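Home | Stories | How Things Work | Try It | For Teachers | Search

When a Robot Drops the Bolt

Robots make mistakes. Most of the time the mistakes are small, and the people who work with robots learn a lot from them. This is the story of one mistake, a dropped bolt, and how a team found out what caused it.

The team works in a town called Lulavport. They are teaching a robot named Sallow to pick up small metal parts and put them together. Sallow has an arm with a gripper on the end. A gripper is a kind of hand. It has two fingers that open and close, and it has no thumb.

Nobody types in every move that Sallow makes. People show it the moves. A person holds a gripper by hand, a lot like the one on the robot, and does the job with it. A camera on the gripper records what happens. Then a computer studies many recordings and works out how the robot should move.

One job that people show the robot is how to pick up a bolt. A bolt is a thick metal pin. Many bolts have a ridge that winds around them, called a thread. The wide end is called the head. A washer is a flat ring that goes on a bolt.
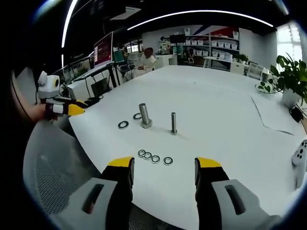
It sounds easy. You could do it while thinking about lunch. Your fingers can feel if something is starting to slip, and they squeeze a little harder before you even notice. Sallow can't feel a slip. It has to be told how hard to squeeze, and it has to close its fingers in the right spot.

What went wrong

On the day of the mistake, Sallow was running by itself. Its job was to lift a bolt out of one tray and set it down in another. It had done this all morning with no trouble.

After lunch, it lifted a bolt, began to swing its arm, and the bolt fell. It hit the floor and rolled under a cabinet. The robot kept going. It moved its empty fingers to the second tray, opened them, and went back for the next bolt. It dropped that one too.

Chiến Võ was at the desk nearby. He pressed the red stop button. Every robot in the building has one, and anybody is allowed to press it. When it is pressed, the arm stops and stays stopped until a person resets it.

There were really two faults that day. The first was that the bolt fell. The second was that the robot didn't know it had fallen. The second one worried the team more. A small bolt on the floor can make someone slip. If the robot were carrying something heavy or sharp, a drop could hurt somebody.

Looking for the cause

The team did not turn the robot back on to see if it would behave. They wrote down what had happened first. Then they checked one thing at a time.

They checked the power. It was fine. They checked the program. It had not been changed since February. They looked at the pads on the robot's fingers, and there they found the trouble. The pads had a thin coat of oil on them. New bolts often come with a little oil on them to stop rust. Each bolt had left a tiny bit behind, and by the afternoon the pads were slick.

Puspita Tarigan wiped the robot's pads clean and ran a test of 100 lifts. The robot did not drop a single bolt. Then she put a drop of oil on each pad and ran the test again. This time it dropped 15. That told the team they had the right answer.

They also went back to the hand-held grippers and looked at how people pick up a bolt that stands on its head.

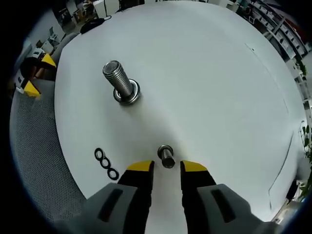 A short bolt stands just past the gripper's yellow fingertips.

The team made three changes. The pads on the robot now get wiped before work and again at lunch. The bolts are cleaned before they go in the tray. And the robot has a new rule: after each lift, it checks how far apart its fingers are. If the fingers have closed all the way, there is nothing between them. The robot must stop and turn on a yellow light.

That last change took the longest. The first try was too fussy. Sallow stopped for thin bolts, even when it was holding them perfectly well. Tâm Cù had to measure the bolts and change the numbers in the program.

Staying safe near a robot arm

If you visit a place with a robot arm, stay behind the line on the floor. Don't reach for something it has dropped, even if the arm looks still. It may only be waiting. Tell a grown-up and point to where the part fell. Tie back long hair, and find the stop button before the robot is switched on.

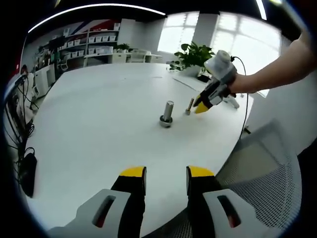 Hòa Lục writes: My class read this page and we have a question. Could the robot have a sense of touch, so it would feel the bolt slip like we do?

Yes, some robots do. They have touch sensors in their fingertips that notice when something starts to move. Sallow doesn't have them yet. The team would like to try a set next year, and they will still wipe the pads.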